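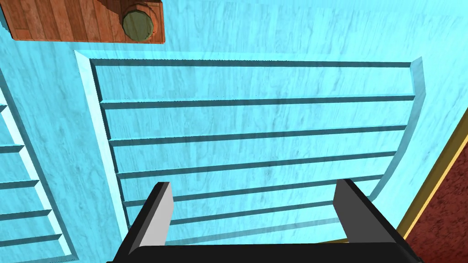
What happens if two teams finish level on points at the top of the table?

Goal difference first, then goals scored, then the result between the two sides. If they still can't be split there's a playoff on neutral ground.

Posted by leftfoot_larry
August 2, 2020

OK so that's the official answer I got back from the league when I emailed them, pasted above word for word. I'm asking because Ivmont and Udholm are now dead level with two games left and I have already lost sleep over it. Ivmont have the better goal difference, but only by two, and we've got Pindum away next, and you all know what that field is like. What does everybody think? Do we go all out for goals or just try to win ugly?

harborend16
Win ugly. Every time. We went chasing goals at Pindum back when I still had hair and got caught on the break over and over. Take your 1-0 and get on the bus.

cornerflag_kel
Disagree completely. Udholm have got Uzor at home and Uzor have been shipping goals since April. If Udholm put five past them then your lovely 1-0 does nothing for us. We have to go and get three or four. Play both strikers from the start and quit messing around with that lone guy up top who never gets a pass!

harborend16
Uzor aren't that bad. They held us to a draw at our place, remember? Their keeper was outstanding.

cornerflag_kel
Their keeper was outstanding because we shot straight at him for 90 minutes.

leftfoot_larry
Ha, fair. I was behind that goal and I think I could have saved most of them myself.

Here's my worry though. When we play two up front the midfield goes missing. It happened in the second half against Udholm - we looked great for a while, then they just started walking through us. I like our number 16 a lot but he can't cover all that grass on his own, and he's one yellow away from a suspension. If he misses the last game we're in real trouble.

sidelinesoup
Long time reader, hardly ever post. Can I ask about the playoff? My brother-in-law swears it goes to the head to head result BEFORE goal difference. He's very sure of himself and I'd like to know if I can finally shut him up at dinner.

leftfoot_larry
It used to! They changed it a few seasons back. The rules on the league site are the current ones, page two I think, under the bit about postponed games. Tell him he's out of date.

sidelinesoup
Oh this is going to be a good Sunday.

harborend16
For what it's worth I liked the old way better. If you beat a team, you beat them. Running up the score on some poor side at the bottom who had to borrow a goalie shouldn't win anybody a title.

uzor_til_i_drop
Uzor fan here, visiting in peace. Couple of things. One, we are not rolling over for Udholm, our guys can't stand them. Two, the "shipping goals" thing is mostly down to injuries at the back, and our big center half was training again on Thursday so you may get a favor from us yet. You can send the thank you cards to the clubhouse.

cornerflag_kel
I will personally buy your center half a burger if he keeps a clean sheet.

uzor_til_i_drop
He'd want two. He's a big guy.

harborend16
See, this is what I'm saying. Let Uzor do their job and we do ours. Keep it tight, get to the last game still level and see where we are. The playoff wouldn't scare me. We're fitter than Udholm, you could see them blowing late on last time.

cornerflag_kel
And they still scored late on last time! I was there! I don't want a playoff, it's one game and one bad call and the whole season's gone. I want it done before that. Three goals at Pindum, that's all I'm asking.

leftfoot_larry
I'm kind of in the middle now. Maybe start careful, and if it's 0-0 at the half bring on the second striker and have a go. The Pindum guys tend to fade once it gets hot, and kickoff is at two so it's going to be pretty miserable out there.

Also is anybody driving? I've got room for a couple of people as long as you don't mind the dog. I'm leaving from the lot behind the rec center and I'm not waiting for stragglers this time, I mean it.

sidelinesoup
I'd take a seat if it's still going. Dog is fine.

harborend16
Put me down for the other one. Kel can walk.

cornerflag_kel
I've got my own car thanks, and it has working AC. Who's bringing the drum?

leftfoot_larry
Not the drum again. Pindum complained about it last year.

cornerflag_kel
So that's a yes on the drum then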